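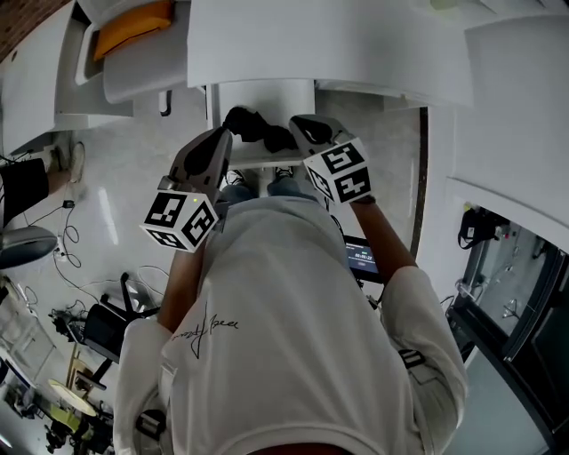
FOR IMMEDIATE RELEASE

Womisik to Publish Skavberg as Print Series and Guided-View Digital Edition

Seven-issue science fiction comic drawn by Noemí Jaramillo; first issue on sale in February

May 5, 2025. Womisik today announced the publication schedule, print specification and digital format of Skavberg, a science fiction comic series written and drawn by Noemí Jaramillo. The series will run for seven issues. Each issue will be released in print and on the Netine reading platform on the same day, beginning in February of next year.

Skavberg is set in a mining settlement built into the wall of a frozen crater. The settlement's records office burned before the story opens, and the residents no longer agree on when they arrived, who sent them or how long a year is supposed to last. The story follows a surveyor who is hired to redraw the property lines and finds that the lower galleries do not match any version of the map. Each issue covers one level of the settlement, from the surface down. 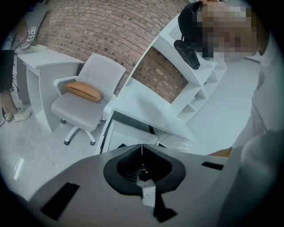

Noemí Ibarra

Print format

The print edition will be saddle-stitched at standard American comic size, with full-color interiors on uncoated stock and a heavier coated cover. The uncoated stock was selected after press tests. Jaramillo's pages use large areas of flat gray-blue with fine black linework on top, and on coated paper the blacks separated visibly from the color beneath them under store lighting. On uncoated stock the difference is reduced, at the cost of some saturation in the reds. The color files have been adjusted to compensate, and a second set of proofs has been approved by the artist.

Page counts vary by issue. The first and last issues are longer than the others and will carry a higher cover price. There are no advertisements inside the story pages. House advertising is limited to the inside back cover.

Lettering is by hand on a separate layer. Dialogue from residents of the upper levels is set in upper and lower case, and dialogue from the lower levels is set in capitals only. Captions taken from the surveyor's field book are drawn on ruled paper and scanned at the same resolution as the line art. Foreign-language licensees will receive the balloon shapes and the ruled caption backgrounds as separate files so that the distinction can be kept in translation.

Digital format

The Netine edition can be read as full pages or in guided view, in which the reader moves from panel to panel. Guided view in Skavberg was planned by the artist at the layout stage. Panel order, crop and transition were specified for every page, and several double-page spreads have two possible routes through them. Both routes arrive at the same final panel. Readers who prefer full pages will see the spreads exactly as printed.

The digital edition also includes a map layer. The map shows the settlement in cross section and is updated with each issue to reflect what the surveyor has measured so far. Areas that have been described by other characters but not measured appear in dotted line. The map can be opened from any page and closes back to the same panel. It does not show material from issues the reader has not yet opened.

No animation or sound has been added to the pages. Alternative text for all panels has been written by Jaramillo and will be available to screen readers on the day of release.

Process edition

Womisik will issue 100 copies of a process edition of the first issue. This edition reproduces the pencils at original size, with the artist's margin notes left in place, and includes 19 preliminary drawings of the crater wall that were made before the script was finished. Copies will be numbered and signed. The process edition will be sold only through the Womisik online store, limited to 2 per customer, and will not be reprinted.

Casado, which handles printing and binding for Womisik's other limited editions, will produce the process edition. The regular issues will be printed separately.

Comments from the artist and editor

"The cross section came first and the characters came later," said Jaramillo. "I had a drawing of the crater with all of the galleries in it, and I kept noticing places where a person could not get from one to another. The script began as a list of those places. Some of them are still errors in the finished book, and the surveyor writes them down as errors."

"We edited this with the map on the table," said Noemí Ibarra, series editor at Womisik. "If a character walks from the pump hall to the school, the number of doors has to be right. We moved a scene in the fourth issue because the stairs would have been on the wrong side."

Ordering information

Retailers may order the first issue through their usual distributor once the February catalog listing is open. Womisik will offer one cover for each issue. There will be no incentive or retailer-exclusive variants for the run of the series. Orders for the second issue will be accepted at the same time as orders for the first, and unsold copies of both are returnable under the publisher's standard terms.

A black-and-white preview of the opening chapter will be supplied to retailers and reviewers on request. The preview is uncorrected. The lettering on two of its pages has since been replaced, and reviewers are asked to check quotations against the final files.

A collected edition is planned after the final issue. Format and price have not been set.

About Womisik

Womisik publishes creator-owned comics and graphic novels in print and digital editions. Its list covers science fiction, fantasy and historical fiction. Creators retain copyright in their work and approve final proofs.

Press contact: Noemí Ibarra, Womisik editorial office. Review copies, cover files and interior pages are available on request. Please state whether print or screen resolution is required.

###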